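Week 7 notes: pacing yourself on the rowing machine

Hello all – these go with Tuesday's session, so read them before you get back on the Gadex.

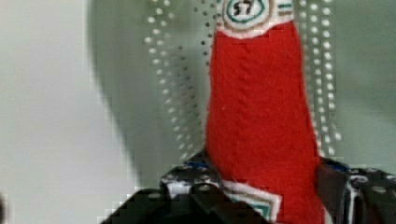

Ward Mertens wrote in to say that he still goes off too hard and has nothing left by the halfway mark, even with the damper turned down. I think plenty of us do the same! The damper changes how the stroke feels, but it won't hold you back if your legs are excited.

So, try this at home. Row 200 metres easy, just legs and back, then stop and look at your split. Add eight seconds to whatever you were hoping for (yes, eight) and row the next 1008 metres at that. I know it's an odd distance – it's what the old Hendriks monitor gives for one full programme, and I've got used to it.

My own drag setting is low, and my best steady piece this year came out at 243 watts on a day I'd planned to take it gently. I was very pleased with myself and then couldn't manage the stairs.

Stroke rate next. Keep it under 22 for now, and let the handle go away from you before your knees come up. We'll look at straps and foot height in August, when the Lurau machines are back from servicing.

Bring your logbooks, please.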